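Learning to drink less coffee

On October 17, 2022 I decided to stop drinking coffee after lunch. I was sleeping badly since June, and my neighbour Yasaman Ansari told me that her doctor gave her the same advice. I didn't want to believe it, because in my family coffee is served until midnight and my grandmother slept very well.

The first week was difficult. At four o'clock my head became heavy and I read the same email three times. I tried a herbal tea from the Ghorbani shop in Borkedthorpe, 400 grams in a big tin, and I must say it smells like a wet garden. With a spoon of honey it is possible to drink it.
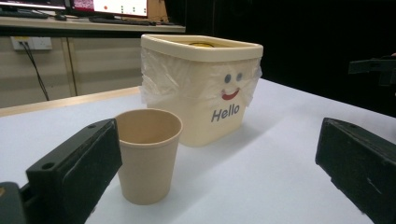
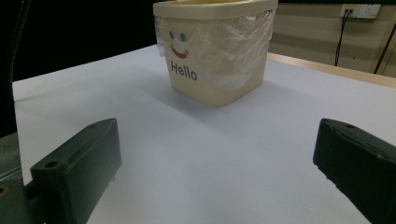
In the second week I changed my method. I went for a walk of 10 minutes at the hour when I used to make the afternoon coffee, to the bridge and back, also in the rain. This helped me much more than the tea. I still had the wish for something warm, but it was smaller when I came home.

Now I sleep before eleven on most nights. I wake up once, sometimes, and then I listen to the trains. In the morning I drink my coffee slowly, with milk, and I enjoy it more than before. Yasaman has already gone back to her evening espresso, and she says I am too strict. The tin is still half full, if somebody in Borkedthorpe would like to have it.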